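Mallar 蓝色美纹纸胶带
供应商：Sindwood
适用：桌面分区、油漆遮蔽、临时标线

Mallar 美纹纸胶带以皱纹纸为基材，涂橡胶型压敏胶，颜色为中蓝。手撕即断，不需要剪刀。适合需要经常改动的标线，也可用于室内墙面和木器的遮蔽。 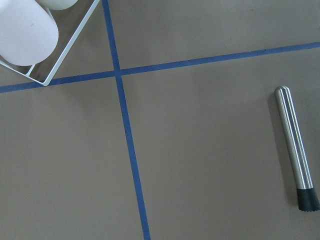
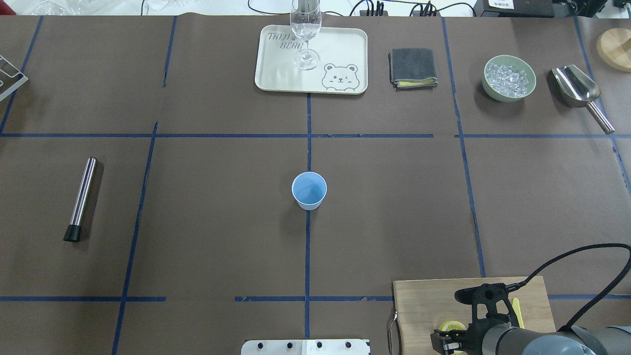 蓝色美纹纸胶带在桌面上的分区效果

规格
颜色：蓝
每箱：10 卷
单次订购上限：600 卷
货号：2002
包装：纸箱，内附合格证

使用方法
贴之前把表面的灰尘和油污擦掉，待完全干燥。从一端开始贴，每次拉出一小段，用手指或刮板压平后再继续。不要用力拉伸胶带，拉伸后的纸基会回缩，两端容易翘起。
需要直线时，先用铅笔和直尺轻轻打点，再沿点贴。两条胶带交叉的地方直接叠压即可，交叉处略厚，写字或推动物品时会有轻微手感。
徒手撕断的端头呈毛边，要求整齐的场合请用美工刀裁切。
揭除时将胶带向后折，贴近表面慢慢拉起。用于油漆遮蔽的，应在漆膜表干后、硬化前揭除。

适用表面
木材、玻璃、金属、已固化的漆面、硬质塑料。牛皮纸和其他纸面也可以贴，但揭除时可能带起纸纤维，建议先在边角处试贴。
不适用于硅胶、含蜡表面、未干透的涂层以及长期日晒的户外环境。

存放
原箱平放，避开暖气和阳光直射。开封后的胶带卷请侧面朝下放在干净的平面上，边缘沾灰会影响遮蔽线的清晰度。存放时间较长的胶带，揭开最外一圈后再使用。

订购与退换
按箱出售，不拆零。同一订单可与 Dobos 牛皮纸卷合并发货。未开封的整箱可以退换，运费由买方承担；到货时外箱破损的，请保留包装并尽快与我们联系。
订购满 700 卷的客户需分两次下单，发货时间由仓库另行通知。

产品咨询：Tímea Gulyás
售后：Karim Younis

相关产品
Dobos 牛皮纸卷
Hikach 塑料刮板
Mallar 美纹纸胶带，窄幅
页面更新：2020年10月27日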